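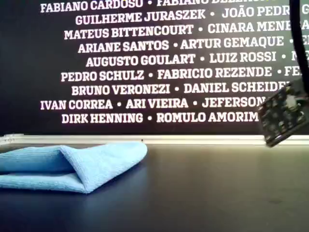
Light blue microfibre cloth, folded, on a dark matt worktop with the gripper at the right.

Cloth work with a bench arm: rules for the small workshop

Workshop tips, Diltley bench notes, part 9

These notes cover folding, wiping and laying out cloths with a small table-mounted arm. They apply to light arms of the kind used on a worktop at home or in a shared workshop. They do not replace the maker's manual. Where the two disagree, follow the manual.

Before switching on

Clear the worktop of everything that is not part of the job. Mugs, pens and loose screws go on a shelf behind you. One cloth at a time is enough.

Check the fixing of the base by hand. If it moves at all, tighten it and check again. A clamp that held on Friday may have worked loose by the following week, particularly on a painted top.

Follow each cable from the plug to the arm. A cable must have enough slack for the full reach of the arm and must not drag across the work. Tie it back at the joints with soft straps. Hard plastic ties cut into the sleeve over time.

Tie back long hair, take off scarves and lanyards, and roll sleeves above the elbow.

Marking the reach

Put the arm through its widest sweep at the slowest setting, with nobody near it. Mark the edge of that sweep on the floor or the top with tape. Add a margin of 100 mm outside it. Hands stay outside the tape whenever the motors are live, including when the arm is standing still. An arm that is waiting for its next instruction looks the same as one that has been switched off.

The stop button goes on the side of your stronger hand, outside the tape, within reach of where you sit or stand. Press it once at the start of each session to prove that it works. In our workshop this is written on the Hokby checklist, second line from the top.

Speed and grip

Set the speed limit in the controller and do not rely on moving the arm gently by remote. For cloth we use 100 mm per second for the approach and up to 300 mm per second for clear travel above the work. There is no gain in going faster, as a light cloth lifts and shifts in the draught.

Start with the lowest grip setting that will hold the fabric. Microfibre catches on rough fingertips, so look over the pads for burrs and dried glue. Wipe them with a dry cloth. Do not use solvent on rubber pads.

Leave a gap of 2 mm between the fingertips and the top when picking up. If the fingers press into the surface, the arm will push against its own base and the next few moves will be off. Raise the arm to a safe height before making any sideways move.

Light and surface

A matt top is easier to work on than a polished one. Gloss throws back reflections that confuse both the eye and any camera. Choose a cloth in a colour that stands out from the top: pale blue on charcoal is good, grey on grey is poor.

Strip lighting at the back of a worktop should be fixed down along its full length, with the end fittings outside the taped area. Wipe smudges off the top before the session, with the power off, and let it dry fully.

During the session

One person has control. Anyone else who wants to straighten the cloth asks first, and the person in control presses stop before answering. Do not reach in to save a bad fold. Let the move finish or stop it, then put the cloth right.

After roughly 300 folds a thin cloth begins to lose its edge and should be changed. Keep the old one for dusting.

If the arm makes a new noise, stop and write down what it was doing. Gernotix controllers keep a fault list under the service menu; copy the last entry before restarting, as it is cleared at power-up.

Afterwards

Lower the arm to its rest position before cutting the power. Many small arms have no brakes and will drop when the supply goes off. Unplug at the wall.

Shake lint off the cloth away from the arm. Brush the joints out with a soft dry paintbrush. Fan openings need the same treatment in June and again before winter.

Related pages: Wattanapong clamp sizes; Storing cables; Worktop finishes compared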